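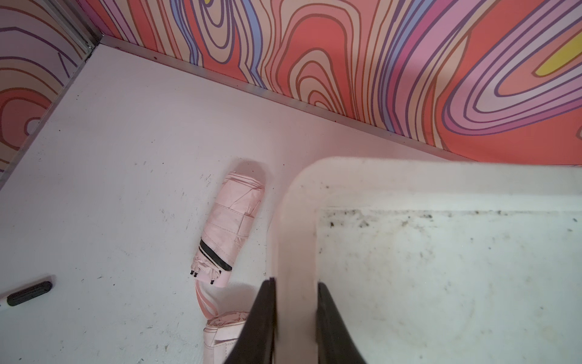 4/28/18

Saturday, and I went in anyway, because the pink umbrella was still on my conscience. It has been on everybody's conscience for a while. The rule at Bastura is that whoever complains loudest about an object gets to collect it, and on Thursday I had used the word "impossible" in a meeting with two managers present.

So, umbrella into tray. That's the whole task. A child could do it, and a child would do it once and then want a snack. I need 400 good ones before the end of the month, which is Monday, and when I sat down this morning the counter said I had 12.

The trouble with the umbrella is that it's soft where you'd like it hard and hard where you can't get at it. Grab it in the middle and it goes up fine. Grab it near the strap and it tips, and then the strap drags along behind like something off a wedding car and catches on the rim of the tray. I have learned to come in from the top end, lift, swing right, wait for the strap to stop swaying, and let go. The waiting is the hard part. The review script marks down any example with more than a short pause in it, so the model is going to learn to put umbrellas away like a person late for a bus.

The little sleeve is worse. It's the same pink as the umbrella and about as cooperative as a sock. Officially it's a separate object and belongs to a separate task, but the instructions say to leave it out on the floor as clutter, so that the model learns to ignore it. I have not learned to ignore it. Twice before lunch I closed on it by mistake and had to throw the example out. The marker is also clutter, and I have no quarrel with the marker. It minds its own business over on the left.

Somebody from the Itavus side wants the umbrella moved to a fresh spot before every single go. Fine, I agree with it in principle, a model that only knows one spot knows nothing. But a person choosing random spots is a terrible thing to watch. I put it left of center, slanted, then a bit further left, slanted the other way, then I think I'm being wild and put it left of center, slanted. I played some of the morning back and it could have been one example on a loop. After that I rolled dice. The dice put it flat against the back wall, where the fingers can't get down past the trim, so I rolled them again, and I suppose that's how bias gets in.

The walls, by the way. I'd gotten used to the plain gray panels, and then the Drikska release came back with the finding that the model did beautifully as long as the world was plain gray. Now we have the swirls. Coral, lavender, purple, rings inside rings, with one yellow blotch that I swear I can still see when I shut my eyes. They get swapped out in June for something else. I put in a request for trees. After four hours of the swirls I went and stood in the parking lot and looked at a hedge, and it was lovely.

I did wonder about cleaning the tray. It has a line of black grime along the inside of the rim and the bottom is all smudges, and on a Saturday with the place to myself I had the paper towels in my hand. Then I remembered the memo about not changing the setup in the middle of a batch. Somewhere there's a future in which a machine will only put an umbrella into a dirty tray, and I will have helped.

By half past three my wrist was sore and I'd gotten decent at it, and that's its own problem. The early ones are clumsy and full of small corrections, and the late ones are so smooth there's hardly anything in them. The write-up for Matei says the corrections are the useful part, since that's where the model finds out what to do when things go wrong. So my worst hour was my best hour. I considered fumbling a few on purpose, tried it, and it looked exactly like someone fumbling on purpose.

Whole set across all objects stands at 3185 as of tonight. I didn't get to 400, not close, and I've decided not to write down how far off, as I'd only read it again tomorrow. Battery on the headset went just before six and I took that as permission.

It rained on the walk to the train. I had no umbrella with me.

Must remember: new finger pads, dice (the good ones, not the ones from the board game), and ask again about trees.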